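Steltum Slatted Bench Top, 3rd version

Price: 1,262 with frame. Top only: please ask.
Delivery: from our store in Flerelmont, 16 working days
Sold by: Eston Workshop Furniture

The Steltum is a bench top made from aluminum profiles, placed side by side with a slot between them. We sell it since many years to repair shops, schools and small factories, and it is still the product we are asked about most often. This page explains the third version, which replaced the old one in November. If you own the old one, please read the part about clamps before you order any accessories.

The top comes in one depth only, 62 cm. We know that some customers would like a deeper one. We have tried it, and the middle became too soft under heavy machines, so for the moment we stay with this size. The width can be chosen when you order. Two tops can be joined with the long connecting bar, and the joint is flat if the feet are adjusted well.

The surface is anodized and has a light gray color. It does not shine very much under strong lamps, and this was a wish from many customers who work with small parts in the evening. Small scratches will come with the use. They do not change the function and we do not accept them as a reason for return. 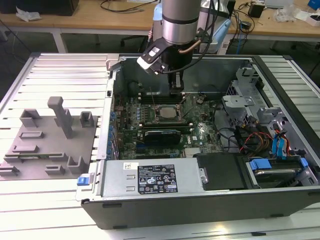 Light gray slatted top with an open computer tower on its side.

Clamps and slots. The slots of the third version are a little narrower than before. All clamps with the letter N in the order code will fit. The old clamps go in, but they turn under load, and we ask you not to use them. Customers who bought clamps from us for the old top can exchange them for half of the price. Write to Brândușa Buzatu in our order office and tell her how many you have.

Small screws can fall into the slots. For this we offer a rubber strip, sold by the meter, which is pressed in by hand and can be removed again. Many people put the strip only in the front half of the bench and keep the back half free for clamps.

Cleaning. Use a soft brush first, then a cloth with mild soap. Please avoid cleaners with chlorine, they make white spots in the surface. For oil you can use alcohol.

Assembly. The frame arrives in two boxes and the top in a third one, long and quite heavy. Two persons are needed to lift it. All keys are included. Tighten the corner bolts only at the end, when the top already lies on the frame.

From a customer: "I have two of them joined in an L shape at Ó Flaithearta Repairs. The feet took me a while to level on our old floor, but it has not moved after. I would buy the rubber strip at the same time, I had to pay the shipping twice." Cormac Hayes

Not included: drawers, lamp, power rail, rubber strip.
Goes well with: Steltum frame with wheels, Steltum back panel, clamp set N.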